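Clirville 共享工坊 手持夹爪自制组例会纪要

日期:2018年7月24日
地点:工坊一层长桌区
记录:轮值记录人
议题:上次遗留事项;夹爪机械部分;标记块与标定;桌面测试内容;采购与经费;场地与安全;其他

一、上次遗留事项

1. 5月会议决定停用第一版滑轨,改用带预紧的直线导轨。两只夹爪均已更换完毕,空载时手指开合无卡滞。旧滑轨拆下后放入公共零件柜,任何成员可以取用,取用后在柜门表格上登记。

2. 扳机回弹弹簧偏硬的问题未关闭。上次提出的两种替换规格只到货一种,装上后回弹力仍然偏大,连续操作半小时后食指疲劳明显。继续保留原弹簧,等第二种规格到货后再比较。

3. 图纸版本混乱的问题已处理。所有零件文件统一放入 Rurnavow 目录,旧文件移入归档子目录,不再直接修改。文件名末尾必须带版本号,不带版本号的文件不安排打印。

二、夹爪机械部分

左右两只夹爪结构相同,手指可以互换。本次讨论集中在指尖。现用指尖材料硬度偏高,抓取表面光滑的硬壳物体时容易侧滑,夹持力加大后指根处有可见变形。会上提出两种改法:一是指尖内侧贴软质硅胶片,二是重新打印指根,壁厚加大,内侧加筋。

讨论意见不一致。贴片方案施工快,但硅胶边缘容易翘起,翘起后会影响手指闭合的零位。加筋方案需要重新打印四根手指,占用打印机时间较长,重量也会增加。有成员指出手持操作时前端重量对手腕影响较大,标记块本身已经使重心前移,不宜再加。

决定:先做贴片,每只夹爪只贴一侧手指,另一侧保持原状作对照。加筋版本先打印一根,单独做弯曲试验,结果下次会上报告。

三、标记块与标定

标记块为立方体,各面贴方形黑白标记,用于从外部相机解算夹爪位姿。目前的误差来源主要有三项:贴纸与立方体棱边不平行;立方体与夹爪主体之间的螺丝松动;标记面在强光下反光。

第一项通过重新制作贴纸定位治具解决,治具用废板边角料即可。第二项改用防松螺母,每次使用前用手检查一遍。第三项建议换哑光纸,不再覆膜。有成员担心哑光纸容易脏污,会议认为脏污后更换即可,贴纸成本很低。

标定程序仍使用 Jomwood 脚本。上一轮标定共采集629帧,其中103帧因标记检测失败被剔除。剔除的帧多数出现在夹爪大幅倾斜、只有一个面朝向相机的姿态。脚本目前对单面可见的情况直接丢弃,会议同意维持这一做法,暂不放宽条件。
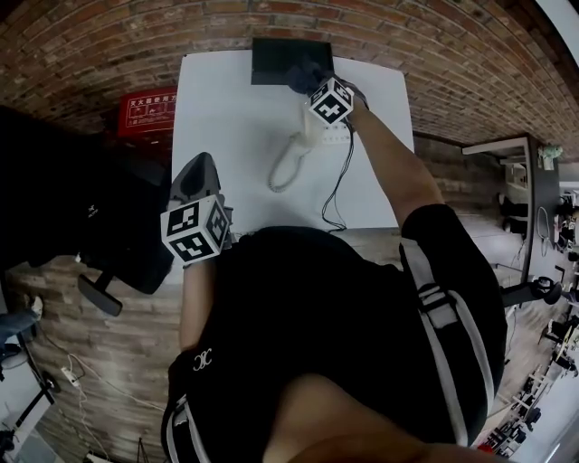

四、桌面测试内容

双手测试的重点是两只夹爪配合完成的动作,例如一侧固定物体、另一侧移动物体,以及把物体从桌面近端推到远端。单手取放已经做得较多,本阶段不再增加。

测试物品分为硬质盒状物、带线物品和软质物品三类。带线物品难度最大,线缆容易挂在指根与主体之间的缝隙里,拉扯时会带动物品本体移位。对此提出在指根缝隙处加一片挡板,挡板不得遮挡标记面。挡板厚度先按一毫米试制。

另外明确以下操作要求:

每段动作开始前,两只夹爪保持张开并静止两秒,便于后期对齐时间。

动作过程中标记块尽量至少有两个面朝向相机。手腕翻转不可避免时,放慢速度。

物品掉落后该段不作废,继续完成,文件名中注明。

夹爪碰撞桌沿或墙面后停止操作,检查标记块螺丝,确认无松动后再继续。

关于桌面高度,身高较高的成员反映需要低头弯腰,时间长了颈部不适。现用桌子不可调高,暂以桌脚垫块处理,垫块须四角同高并固定。垫高后外部相机的位置需要重新测量,相关参数一并更新。

五、采购与经费

本期可用余额3725元。拟采购项目为硅胶片、防松螺母、哑光标记纸、备用导轨滑块。备用滑块单价较高,会上同意先买8只,两只夹爪维护所需已经足够。

Sheikh 牌线束套管缺货,供货方未给出到货时间。会议同意改用普通编织套管,内径一致即可,无须等待。

有成员提议购买一台新的打印机。讨论后不列入本期,理由是现有打印机的问题出在喷嘴磨损,更换喷嘴后再观察。喷嘴费用由工坊公共维护费承担,不计入本组经费。

六、场地与安全

测试区地面走线需要整理。横穿过道的线缆一律加线槽,插排移到桌下固定,不得放在人员走动的位置。灭火器及其使用说明前方不得堆放物品和椅子。

夹爪存放时拔掉连接线,手指处于张开状态,标记块朝上放入泡沫盒。近期发现有夹爪直接侧放在桌上,标记面边角已有磨损,请各使用人注意。

打印件打磨工作在工作间进行,不得在测试桌上打磨。粉尘进入导轨后清理困难。

七、其他

1. 是否对外公开图纸。多数成员同意公开,但要求先补齐装配说明和零件清单。装配说明按现行版本编写,加筋手指未定型前不写入。

2. 是否增加第三只夹爪作备用。暂不制作,先备齐易损件。

3. 工坊开放日展示。同意摆放一套夹爪供参观者试用,使用旧标记块,避免损坏已标定的一套。展示期间不进行采集。

八、待办事项

指尖贴片及对照测试,机械小组,下次会议前完成。
加筋手指试打一根并做弯曲试验,机械小组,下次会议前完成。
贴纸定位治具,标定小组,两周内完成。
更换防松螺母,标定小组,到货后立即进行。
指根挡板试制,机械小组,与贴片同步安排。
桌脚垫块及相机位置重新测量,测试小组,垫块固定后当天完成测量。
地面线缆整理,全体使用人。
装配说明初稿,文档小组,时间另定。

下次会议时间由群内通知。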